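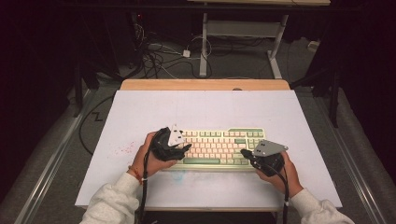 Filed under: Office Life, Shared Workspaces

records_desk_34
The Trimholm office has circulated a draft rule on keyboard noise in open areas. Mechanical boards would be limited to rooms 177 and 234. Comments are due in April.
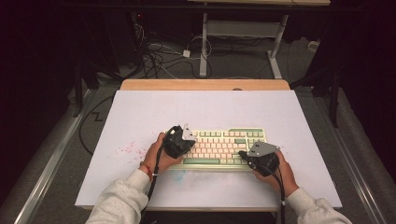
My department supports the draft. Telephone staff have asked for quiet since the move.

dovhaniuk_annex
We do not concur. The rule names a type of equipment — it should set a sound level.
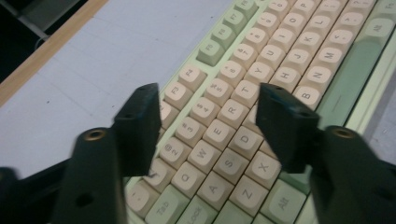
A heavy typist on a standard board would remain exempt.

wurner_b
Room 402 should be added to the list. Otherwise I agree with the first post.

This site uses cookies to remember your preferences. Accept | Manage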